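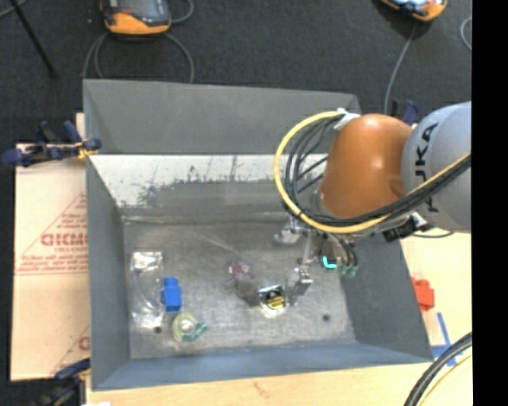 Unit 3: How Restaurant Guides Choose a City

In this unit we look at how a printed guide decides which towns it will cover. Our case is the Lerno guide, which came to Flurnthorpe in October with 54 restaurants on its first list.

Points to remember from the lecture:

Inspectors eat at each place at least 2 times, and they pay the bill themselves.

The dining room has no influence on the rating - only the food is judged.

A city can be dropped again. This happened to Kanaan after 3 editions, and several kitchens there lost their bookings from tourists.

Reading: the chapter on Wukum, where the chefs asked for a guide and the hotels were against it. Please pay attention to the arguments of the hotels, they are often forgotten.

Homework, due 7 February 2020: write one page about a restaurant you know well. Would an inspector include it? Give your reasons from the food only.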